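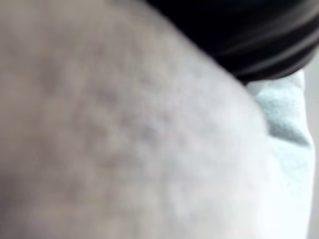

Figura 12. Vista de la cámara de muñeca con una superficie redondeada a muy corta distancia; a la derecha, tela oscura y tela azul claro.

4.3 Grabación de ejemplos con la cámara de muñeca

Antes de empezar, compruebe que el brazo Prondow está en modo guiado y que la consola muestra la señal de la cámara.

1. Abra una sesión nueva en Gruria y escriba el nombre de la tarea y el del operador.
2. Lleve la pinza a la posición inicial y espere el pitido.
3. Pulse Grabar y guíe el brazo a velocidad constante hasta completar la tarea.
4. Pulse Detener antes de soltar el brazo.
5. Revise el episodio en el visor. Asigne la etiqueta "válido", "dudoso" o "descartado".
6. Repita los pasos 2 a 5 hasta reunir 100 episodios válidos por tarea.

Nota: cuando algo queda muy cerca del objetivo, la vista pierde nitidez y los contornos no se distinguen, como en la figura 12. Marque esos tramos con la etiqueta "primer plano". No los recorte; el programa de entrenamiento los filtra según la configuración del proyecto.

Nota: el conjunto de referencia Harnley contiene 1.714 episodios, 79 de ellos con tramos de primer plano.

PRECAUCIÓN: no acerque la cara a la pinza con el brazo activado. Si el brazo toca a una persona, pulse la parada de emergencia y cierre la sesión sin guardar.

Para cambiar las etiquetas de una sesión ya cerrada, solicite permiso de edición a Raimonds Paulauskas.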